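Workshop Tips: The Grorkberg Two-Arm Bench Kit on Small Gears

Garnton Workshop Pages, Jan 29, 2021

We had the Grorkberg kit on the bench for 40 days. The job was setting small spur gears on the pegs of a round plate. These are the tips we would pass on to a small shop thinking of renting one.

1. Put down a dark mat. Bare white tabletop throws glare back at the head camera. A plain navy or charcoal cloth is fine. Brush it before each run.

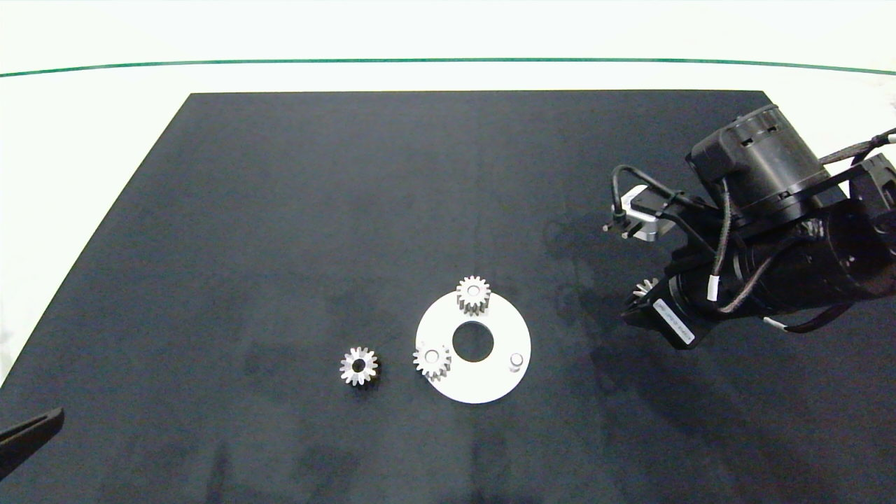 2. Lay out spare gears on the side away from the working arm. Leave a hand's width between the gear and the plate. The kit will pick from closer in, but it slows down a lot.

3. Tie the cables before you teach a move. The Mösli clips in the box are good and we bought more. Leave slack at the wrist, then swing the joint through its full range by hand with the power off.

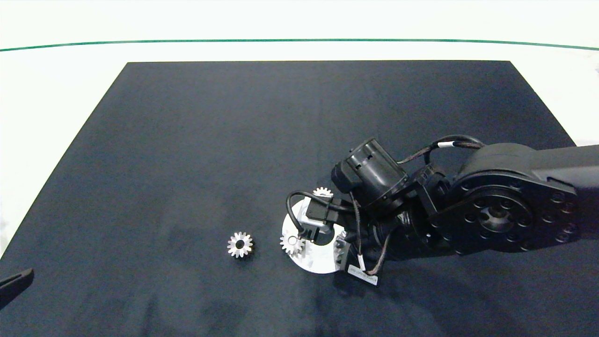

Page 66

Check the clips again after a week. Ours had crept 3 inches toward the elbow, and one cable had started to rub.

4. Set the fingers wide on the approach. The software default is too tight for parts this small. Come straight down, stop, then close slowly. If a gear skids, lower the closing speed first and leave the force alone.

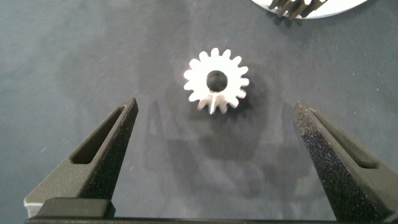 Worn finger pads are the other cause of skidding. Grorholm sells replacements in packs of 7. Wipe new ones with a dry cloth.

5. Teach the pegs one at a time and save each under its own name.

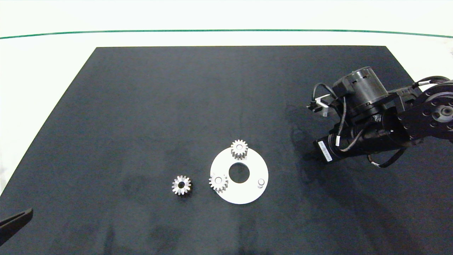 Price is the sticking point. The rental runs month to month, and the rate goes up in April. For short runs we would still load by hand. On longer runs, a plate like ours with two gears on and the right-hand peg still bare is a good place to pause and check the fit. Support answered our emails the same day. The printed manual is thin, so download the long one.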